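Sotach Tenants' League Questions Savings Claims Behind "Thin Bag" Trash Rule

August 2026
By the Sotach Tenants' League press desk

SOTACH: The Sotach Tenants' League today asked building manager Görtz to hold off on its new trash rule until it can show that the rule saves anybody money. Under the rule, renters at the Konda apartments must use thin bags sold through Plarance, put out one bag per pickup, and pay a $2 fee for each extra bag.

Görtz told renters in March that the change would cut trash costs by 30 percent. The League has asked twice for the numbers behind that claim. What came back was a brochure. It has a leaf on the cover and no figures inside.

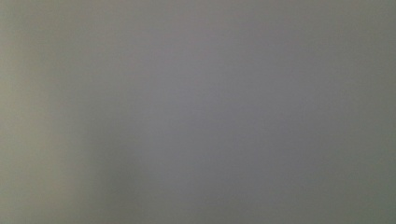
Gray and khaki tones, out of focus.

"We are told the savings are clear," the League said in a statement. "Then it should be easy to print them on a sheet of paper and tape it up in the lobby."

The League does not oppose thinner bags. Many members would be glad to throw away less plastic. Its doubts are about the arithmetic. A thin bag that splits on the stairs gets put inside a second bag, and a household that doubles up every time has used more plastic than it did before. The brochure says the bags are "strong enough for normal home use." It does not say what normal home use is, or whether it includes coffee grounds, cat litter or a chicken carcass in warm weather.

Members have also asked why the bags must come from a single seller. A roll of 40 from Plarance costs more than the rolls most of them were buying at the grocery store. Görtz has said the price reflects quality. It has not said whether it receives any part of the sale, and the League would like a yes or a no.

Then there is the fee. The old lease covered trash pickup in the rent. The new rule arrived as a flyer under the door, and the League has seen nothing that shows a flyer can change a lease.

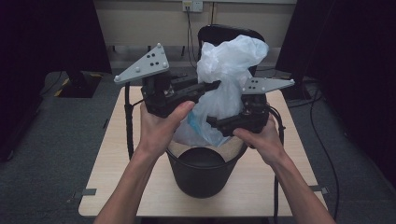

One renter at Konda wrote to the League that she had tried the new bags in good faith and now keeps a roll of the old ones under the sink for anything heavy. She added that her rent has not gone down, so she would like to know where the 30 percent went.

The League is asking Görtz to do the following before the rule takes full effect:

Publish trash hauling bills for the past 2 years.
Let renters buy bags from any store.
Drop the extra bag fee, or point to the part of the lease that allows it.

Görtz has offered to hold an information session. The League will attend and will bring the same questions it sent by mail.

Renters who have been charged the fee are asked to keep their receipts and send a copy to the League's office in Sotach.

Last updated: two days after first release, to correct the bag count per roll.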